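# Furklow hand-held gripper pair

**Supplied by Prudico. Page last revised May 29, 2021.**

The Furklow is a pair of two-finger grippers worked by a person's own hands. It is sold to groups who want to teach machines household and shop-floor chores by showing them, and who don't want to tie up a robot arm while they do it. The same fingers fit the Olvera bench arm.

## What it can be used for today

Customers ask whether a machine with these fingers can do the laundry. It can do parts of it. On our bench in March we ran the Olvera arm through 1,141 attempts at picking a single garment off a covered table by one corner. It held the corner through the lift in 641 of them. All the attempts used plain shirts and cloths of one colour.

Full folding is a different matter. A shirt that lands flat can be folded by the arm in two or three minutes. A shirt that lands in a heap usually can't, and a person has to open it out first. We don't sell the Olvera as a folding machine and would ask resellers not to describe it as one.

Shop-floor work is further along. Boxed goods, trays and stiff parts are well within reach of the arm. Bags, cables and anything knitted are still slow.

## Specification

| Item | Detail |
|---|---|
| Fingers | Curved, black, replaceable |
| Supplied as | Set of 2, left and right |
| Recommended load | 400 g per gripper |
| Finger change | Small cross-head screwdriver |
| Arm mount | Olvera, adaptor sold separately |

## Notes on handling cloth

Take a single fold between the tips. Deep bites pull in the layers underneath and the garment comes up as a bundle. Cover a slippery table with a plain cloth and pull it taut — a loose cover tends to get pinched along with the garment.

Thin cotton is harder than it looks. Ilze Rimkutė, who ran the March trials, found that hems gave a better hold than open fabric, and her settings are the ones loaded on new Olvera units. Towels need a wider opening.

Fingertip wear shows up first on the inside edge. Replace both fingers on a gripper together. Spare fingers are sold under the name Jitadau and come with new screws.

## Ordering

Sets are made to order. For spares and adaptors write to Dayana Villaseñor in sales, and for arm settings to Yuzuki Honda. Please quote the number inside the lid of the case. Returned fingers should be clean and free of lint. 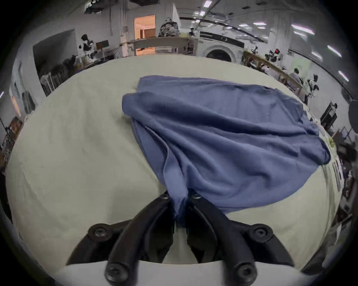
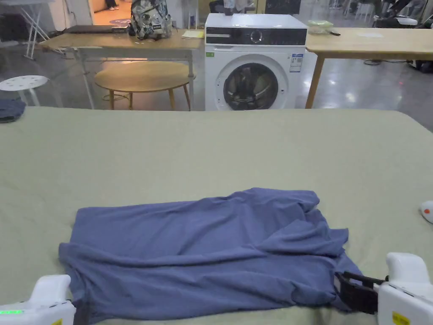 *Blue cloth held by a gripper's black jaws on a covered table.*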